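How do you teach a robot arm to pick something up?

You may have heard that robots can "learn by watching". Be a bit careful with that. A robot arm doesn't watch you the way a puppy watches a biscuit. What mostly happens is much plainer – a person does the job through the robot, over and over, and a computer saves it all.

There are 2 common ways. In the first, you hold the arm and push it where it should go. In the second, you move a set of controls and the arm copies you. Each go is called a demonstration.

Tibor Major wanted an arm to pick up one thing and put it down somewhere else. He saved 600 demonstrations. You could probably learn that job in one go, before breakfast.

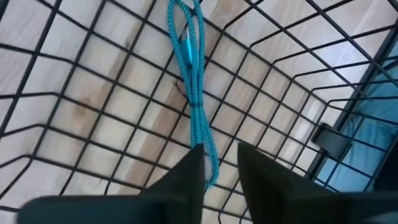
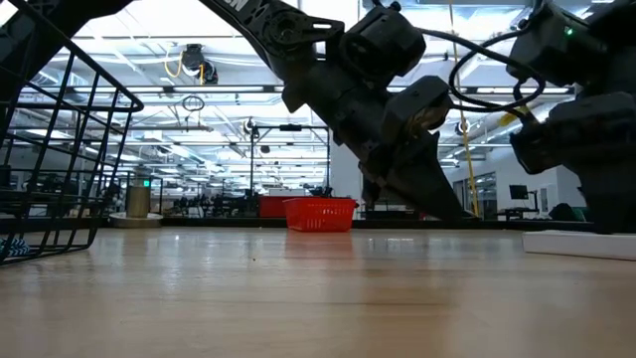
So is the robot clever after all that? I'm not so sure. It has lots of saved movements and pictures to copy from, and when something changes it can get muddled. Think about the braided cord in the black wire basket. It is folded into loops, and there are gaps in the wire all round it. You know straight away which bits are cord and which bits are basket. A robot has to get that from the demonstrations, and cord hardly ever lies the same way twice. If someone tells you their robot can tidy up, ask what it was shown first. Then ask what it does with a thing it has never been shown.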